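4.2 What the packers kept for themselves

When the arm was set up at the Patstead packing room, most of us on the project expected the talk to be about speed. The people who had sorted mixed orders there for years wanted to talk about their hands, their stools, and who would have the say when an order came out wrong, and we were glad to let them.
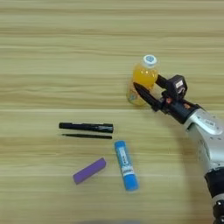
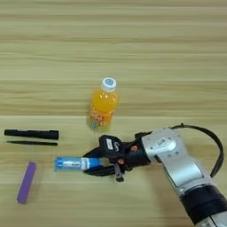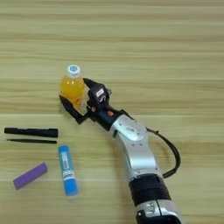 Figure 3. The arm at the sorting table, with a bottled drink and small stationery items.

Over the 80 shifts we sat in on, the two packers on duty slowly settled into a new rhythm, and it was a pleasure to watch. They left the steady reaching to the arm and kept the checking, the wrapping and — this mattered a great deal to them — the last look before an order was closed. One packer told Perrine Mallet that her shoulders felt better by evening, but that she missed the chatter, as her neighbor had moved to the far bench. We took that seriously, and in December the benches were pushed back together, which cost nothing and pleased everyone we asked.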